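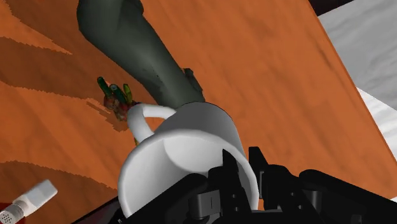 A white mug on the wooden table.

My cousin Aaliyah Petrenko sells soap and candles at markets, and in December she asked me to help her choose new stands for the stall. I said yes because I thought it was one afternoon of work. It became three weeks.

Her old stand was a card table with a cloth. Everything lay flat, so people walking past saw only the cloth. She wanted steps, a small sign holder for the prices, and a rack for the leaflets.

We looked first at Vorkivitz, where the smallest order is 50 pieces. What would she do with 50 sign holders? Then we wrote to Gildale, a small workshop which cuts clear plastic to your size. Telmo Ibarra answered us the same evening, very politely, and asked how thick we wanted it. We had no idea. He advised five millimetres for the steps and three for the sign holder, and I can say now that he was right. The three is a little soft if you hold it in the hand, but on the table it stands well.

The whole set cost 91 pounds with delivery. I found this expensive. Aaliyah did not, and it was her money.

Some things I learned, in case you also have a stall:

Measure your tallest product before you order the steps. We measured the second tallest. The big candle now stands at the side.

Leave the protective film on until the morning of the market. Clear plastic takes every fingerprint, and paper towels scratch it. Use a soft cloth and water with a drop of washing-up liquid.

Put the price sign on the left if people come from the left. Shirley MacLeod, who has the jam stall next to us, told us this and I did not believe her, but we moved it and fewer people asked for the price.

The leaflet rack I would not buy again. We printed 100 leaflets and brought 57 home, and it was windy, so I am not sure that all the missing ones were taken by customers.

Next month she wants to try a shelf with lights. I have asked Telmo for a drawing and I am still waiting for it.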